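Stillix Skaler 2 smartphone

The Skaler 2 is the second phone from Stillix and replaces the original Skaler, which stays on sale until stock runs out. It is a mid-price handset with a removable back, a flat screen and a battery the owner can change. Orders open on 7th June in three colors: chalk, slate and dark green.

The screen is an OLED panel with a peak brightness of 1000 nits. It is flat from edge to edge, so ordinary screen protectors fit. The first Skaler had a slight curve along both long sides, and a lot of owners wrote in to say they didn't like it. The bezel at the bottom is a little thicker than the one at the top – this is where the speaker sits.

Stillix has kept the headphone jack and the memory card slot. The card now goes in under the back cover next to the battery, and can be taken out without turning the phone off. There is one SIM slot plus eSIM. The charging port is USB-C and takes any standard charger. No charger comes in the box.

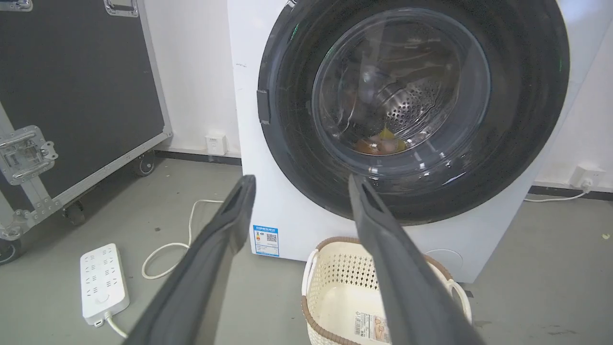 Battery life is better than on the old model, mainly thanks to the new chip. Stillix quotes 37 hours of mixed use. Spare batteries are sold separately and can be charged outside the phone in the Granström dock, which holds a phone and one spare side by side. The dock that came out with the first Skaler does not fit. The battery contacts have moved to the short edge.

The main camera is the same sensor as before with a new lens in front of it. There is a second, wider camera and no telephoto. Video tops out at 4K. The camera app has been redone and opens from a double press of the power key, which can be turned off in settings if it keeps going off in your pocket.

The phone ships with Stukance, the Stillix home app. It puts lights, plugs, heating and connected appliances on one page and can send a notice to the lock screen when a cycle or timer ends. Stukance can be removed like any other app. It does not need an account unless you want to use it away from home.

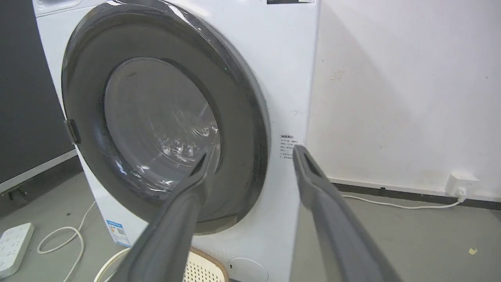
Front-loading washing machine with a dark door ring.

"We left the back cover alone because people liked it," says Borghild Ekström, product lead at Stillix. "Most of the work went into the board and the radio." Reception was the weak point of the first phone, and the antenna has been moved away from the bottom edge, where a hand tends to cover it.

In the box: phone, battery, USB-C cable, SIM pin, printed quick guide.

Covers from the first Skaler fit the new one, except for the flip cover. Software updates are promised for five years, starting from the day the phone goes on sale and not from the day you buy it.

Share 71
Comments 4

efthymia gavalas
Does the memory card have to be formatted again if I move it over from the old Skaler? Mine is nearly full.

Pocketlint_Ed
Mine moved over fine from a Skaler to a review unit, but back it up first. If you set it up as internal storage it will want to wipe it.

marrowby
Paid 900 for my last phone and the battery was glued in. Will wait for the dark green.

T. Okell
Any word on wireless charging? I can't see it listed.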